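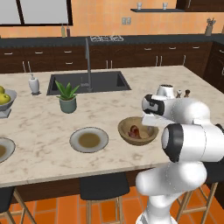

Progress report: Household Chores work package, September
Prepared by Luzius Wieser for Edeltraud Nägeli, Fleltard

Status
Work in simulation continued on the kitchen island layout. The task is clearing up after a meal: the arm picks a piece of food out of the wooden bowl and sets it on a plate – the sauced plate beside the bowl is the default target. The policy was run 1000 times.

Findings
Grasping is no longer the main source of failure. Most failed runs now occur at release, when the item stays on one jaw or lands on the plate rim. In 47 runs the bowl was pushed out of reach. Sink and faucet contacts are logged but not yet scored.

Assessment
The arm can't yet be left alone with this chore. Wiping and stacking haven't been attempted.

Next period
Meinrad Eberhard will retune the release step over 7 weeks. Hardware trials at Silthorpe stay on hold until 10 test batches pass in a row – the current best is three.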